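**Sorting a big pile of patterned fabric before washing?**

I took over a heap of fabric from my aunt's sewing room in Forkthorpe. Most of it is bright prints, with a few plain pieces mixed in. Nothing is labeled and I have no idea what has been washed before. The plain ones feel a bit fuzzy and the prints mostly feel smooth. I want to get it all clean and folded on shelves before the end of August.

Do I sort by color, by weight, or by what it feels like? And is it safe to put the prints in with the beige stuff? I have a regular top loader and a drying rack, no dryer.

Posted by tallcupboard, 2022-08-07

---

**Uliana Chornovol**

Sort by weight first, then by color. Heavy cloth rubs against thin cloth in the wash and wears it down, and the two dry at different speeds anyway.

Take the plain pieces off the top of the heap before you do anything else. Beige and khaki pick up loose dye from bright prints, and once it has set it is hard to get out. Wash those by themselves in cool water.

For the prints, test one corner of anything red, navy or deep purple. Wet it, press it into a white paper towel and wait a couple of minutes. If color comes off on the towel, that piece gets washed alone until the water runs clear.

If the fuzzy ones are brushed cotton or flannel, they will shed lint, so keep them away from dark prints too. Turn the machine to a short cycle and don't fill it more than halfway. Raw edges fray badly in a top loader. I zigzag the cut ends on anything longer than 2 yards and put the small pieces in a mesh bag.

Fold while the cloth is still very slightly damp if you plan to iron. If you don't, let it dry all the way through before it goes on a shelf or it will smell.

---

**stetsiuk_quilts**

just wash it all cold with a color catcher sheet, been doing it for years. 3 sheets if its a big load. never had a problem except one yellow pillowcase

---

**Darnham Lane**

Agree with the first reply on pulling out the plain ones. I would add that you should check for wool before any of it goes in the machine. Fuzzy can mean flannel but it can also mean a wool blend, and that will shrink. Snip a thread and look up the burn test if you are unsure.

For storage, I did mine by color and regretted it. I had 183 pieces and could never find the heavier ones when I wanted to make a bag. Now they are by weight, with a slip of paper pinned to each giving the length. My heap at the start, with a khaki piece still on top of the prints: 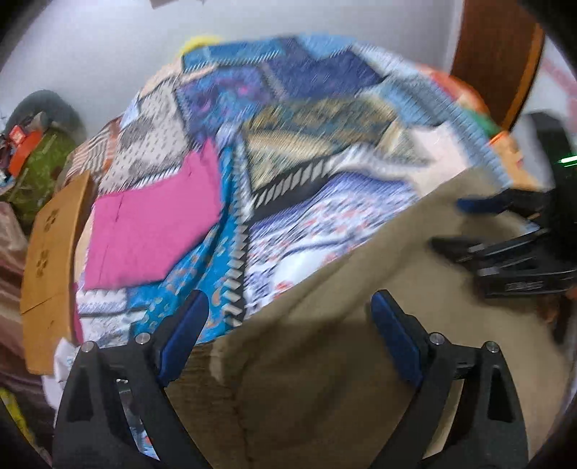
*Patterned fabrics in a heap, khaki cloth on top, before sorting*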